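Can You Trust a Book Blurb?

Pick up any novel and turn it over. On the back there are a few lines telling you what the story is meant to be like. That bit of writing is called the blurb. It looks like information. Mostly it is an advert, and you should read it the way you would read any advert, with one eyebrow up.

Who writes it?

Usually it isn't the author. Somebody at the publisher writes the blurb, and their job is to get you to the till. They may have read the whole book. They may have read the first three chapters and a page of notes. You can't tell from the back cover, and they aren't going to say.

So the blurb is allowed to stop at the exciting part. "When Tatine finds a key in the snow, her life will never be the same again." Fine, but whose life is ever the same again? If you find a key, or a cat, or a bus ticket, your life is a tiny bit different afterwards. The sentence sounds huge and tells you that there is a key.

Words to watch

Some words turn up on so many covers that they have gone flat, like lemonade left open. "Unputdownable" is one. I have put down plenty of unputdownable books. I put one down in November and haven't found it since.

"Heart-warming" generally means that somebody is sad and then less sad. "Laugh-out-loud" means there are jokes, though whether you laugh is up to you. "For fans of" means the publisher has noticed that another book sold well.

And then there is "bestselling". Ask: bestselling where, and for how long? A book can be the best seller in one shop for one afternoon. Suppose the only bookshop in Drindton sells 26 copies of a ghost story on the day the author visits, and most of them go to the author's cousins. Somebody could call that a Drindton bestseller and not be telling a lie.
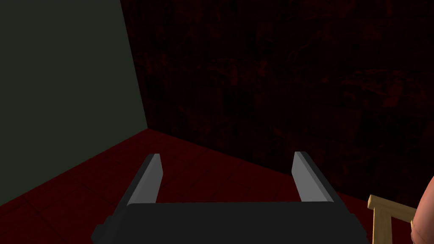 Young Readers' Department, Trellthorpe Library

The three little dots

Look closely at quotes from reviews, especially the ones with dots in them. The dots mean that words have been left out. Sometimes they were boring words. Sometimes they were the important ones.

Say a reviewer writes this: "It could have been a thrilling adventure, if only the villain had something to do." Now watch what happens when a hungry pair of scissors gets near it: "... a thrilling adventure ..."

Every word there was in the review. The meaning has been turned upside down. Publishers aren't supposed to do this, and a good one won't, but you should still wonder what used to be where the dots are. If the full review is in a newspaper or on a website, go and read it.

One-word quotes deserve even more suspicion. "Extraordinary!" might be praise. It might also have been "an extraordinary amount of mud".

What about the stars?

Online, books get stars from readers, and an average of all the stars. This seems fairer, and in some ways it is, as plenty of people have had a say. But read a few of the reviews underneath before you believe the number. People give one star when the parcel came late. People give five stars before they have started, since they liked the last one in the series. A book with 700 ratings gives you more to go on than a book with 3, though even 700 strangers may not like what you like.

You can also learn a lot from a grumpy review. If someone complains that a mystery has "too many dragons", that might be the very thing that makes you borrow it.

A better test

Open the book. Read page one, then turn to page 18 and read that as well. Authors work terribly hard on first pages, so page one is on its best behaviour. By page 18 the story has to get along in its everyday clothes. Are people talking in a way you can believe? Do you want to know what happens on page 19? (If you spoil a surprise for yourself, sorry. It's rare that early.)

Another thing to try is writing the honest blurb once you have finished. Kemppainen Class did this with us and theirs were far more useful than the printed ones. One said: "Good ghost. Slow middle – skip the wedding. The dog is all right in the end." I would have liked to know that about the dog.

You may decide that I am being unfair, and that some blurbs are very good. Some are. Find one, read the book it belongs to, and check.

Words by Qusai Salameh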